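Carrilho wants three lens testers who don't believe what's printed on the box

Part-time, paid, open to working photographers and stubborn amateurs

Carrilho is an independent lens testing shop in Trulesside. We buy or borrow camera lenses, put them through a bench routine and a field routine, and publish what we find. We have been doing this long enough to have been wrong in public, and the corrections are still up on the site for anyone who wants to read them.

We are hiring three field testers for our next long project, a comparison of small, light prime lenses for full-frame mirrorless bodies. Every lens maker now seems to have a compact line, and every one of those lines comes with the same promises. Small but uncompromised. Corner-to-corner sharpness. Quiet, breathing-free focus. Weather resistant, with a footnote. Some of those claims probably hold up. We'd like to know which ones, and we would like to find out with people who were not flown anywhere to try the product for an afternoon.

What the work is

Each tester gets a loan kit with a camera body and a rotating set of primes. You keep each lens long enough to stop being polite about it. You shoot your own subjects in your own conditions, plus a short list of standard scenes that all testers shoot the same way: a brick wall (yes, still), a backlit tree, a night street with point lights, a portrait at minimum focus distance, and a slow focus pull on video.

You then write up notes. We don't want a review. We have an editor for that, and he has opinions about adjectives. We want to know what happened, at what aperture, at what distance, and whether it happened again when you tried it a second time. "Creamy bokeh" will be sent back. "Outlined highlights on the left third at f/2, gone by f/4" will be printed.

The bench side is handled in Trulesside by our own staff, with the Pamora software we wrote for reading chart files. Testers don't need to touch Pamora, though you'll be asked to send raw files with the metadata intact so that the bench people can argue with you properly.

Who we're looking for

You should have used interchangeable-lens cameras seriously for a few years. We don't care whether that was for money. You should know what field curvature looks like and be able to tell it apart from a decentered element, or at least know how to check. If you've ever returned a lens and had the store tell you it was within tolerance, you'll understand why we exist.

At least one of the three will need solid video experience. Focus breathing is the claim we trust least at the moment, mostly because "suppressed" can mean almost anything, and because some cameras correct for it by cropping the picture and then say nothing about the crop. We want someone who will switch the correction off and look.

We'd like at least one tester who works in bad weather as a matter of course. Coastal, mountain, farm, construction, we don't mind. "Splash and dust resistant" is a phrase with a great deal of room in it.

Please don't apply if you are a brand ambassador, if you earn commission through store links on lenses, or if a manufacturer has lent you gear in the past year and you'd like that to continue. No hard feelings. We simply can't use your notes. If you sell presets or courses, tell us and we'll talk about it.

Owning a lot of gear is no advantage. In our experience people who have just spent a lot on a lens are the worst judges of it, us included.

Pay and terms

You are paid by the finished lens report, at a rate we will tell you on the first call. It's a modest rate. It is the same for everyone, and it's the same whether the lens turns out to be wonderful or terrible. Shipping is on us in both directions. So is insurance on the kit, apart from theft from an unlocked car, which the policy excludes and which has happened to us before.

You keep the copyright in your photos. We get the right to publish them with the test and to keep them in the archive. We don't sell them on, and the contract says so in plain words. Read it anyway.

The project runs on a two-week cycle per lens, with gaps. Expect a few hours of shooting each week during a cycle and one long evening of writing at the end. If you have a day job you can do this around it. If you have a day job and small children, be realistic.

We can't promise work past the end of this project. The last time we advertised, we said there would "likely" be more, and there wasn't for quite a while. So: there may not be.

Some things people ask

Do I have to live near Trulesside? No. You do need an address where a courier can get a signature.

Will I get to keep any lenses? No. The ones we buy are sold afterward to pay for the next ones, and the borrowed ones go back.

Can I post about it? After the report is published, as much as you like. Before that, no, including vague hints. Readers can identify a lens from a blurry lens hood faster than you would believe.

Do manufacturers see the results first? They see the measurements two days before publication and may point out errors of fact. They can't ask for changes in wording. They do ask.

What if I disagree with the bench? Then both results get printed. It has happened with the Atatholm tests, where the charts liked an older zoom a good deal more than the people carrying it did, and we never fully settled why. Our best guess is sample variation. Our second guess is that the zoom ring was unpleasant enough to put everyone in a bad mood.

Do you use AI sharpening or noise reduction on the samples? No, and please don't either. We have had files sent in that were obviously cleaned up. We can usually tell, and then we have to throw out the whole set.

How to apply

Send an email to Gillespie MacKinnon, who runs the field side, at the address on our contact page. Put "prime tester" in the subject line. Include the following:

A paragraph on what you shoot and where. One paragraph is enough.

Three unedited raw files from any lens you know well, with a note on each about what the lens got wrong. Everyone can say what a lens does right. If you think your lens gets nothing wrong, pick a different lens.

One advertising claim about a camera or lens that you don't believe, and how you would test it. Keep it practical. We're more interested in a test you could run in a parking lot than one that needs a laboratory.

A list of any ties to camera companies, stores, or agencies. A long list won't automatically rule you out. A missing one will.

We don't need a résumé, a follower count, or a link to a reel. Please don't send a cover letter about your passion for storytelling. We had 193 applications last time, and more than 93 of them used that word, including, to be fair, one from a person we hired.

Applications close at the end of April. Gillespie reads them all himself and replies to each one, though slowly. If you make the short list you'll get a video call and a trial lens, and the trial report is paid at the full rate even if we don't take you on. The trial lens is one we've already tested thoroughly. It has at least one fault. We'd like to see if you find it, and we would also like to see whether you invent any others.

Questions before applying can go to the same address. Calls are fine between 10 a.m. and noon, when someone is usually at the desk. After that we're in the test room with the lights off and won't pick up. 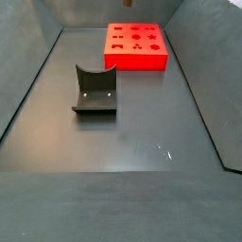

If you've applied before and weren't chosen, you are welcome to try again, but please send new files. We keep the old ones until the project they were sent for is finished, and then they're deleted.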